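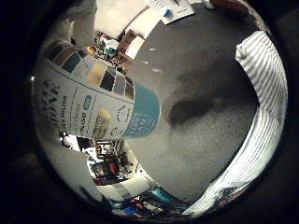
Serra Wrist View -- perception software for close-up handling

Serra Wrist View takes the very wide, very curved picture from a small camera at the wrist or gripper and turns it into something your planner can work with. We wrote it for people who handle ordinary things on ordinary tables (containers with busy labels, towels, loose paper), and who would like to stop writing their own lens correction every time a camera gets changed!

What it does

Straightens the round view, or leaves it round and gives you the geometry, whichever your code prefers.

Masks the robot's own fingers and cables, so they don't get mistaken for things on the table.

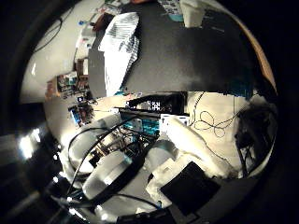
Finds cloth and keeps hold of it. A folded towel with stripes is a lovely test, and our tracker follows the fold lines as well as the outline -- you can switch either one off in the settings panel.

Setting up

Calibration takes 10 views of the printed board, and the first-run guide will walk you through them at your own pace. The viewer opens on port 3008 unless you tell it otherwise. Recordings are kept to 300 seconds per file, and you can join them up later in the Muneson log browser if you already use that.

Licensing and help

One license covers up to 9 cameras on one site. Sunee Saithong looks after new customers and is very happy to talk through odd mounts and older controllers before you buy. Updates are included until the January after your purchase.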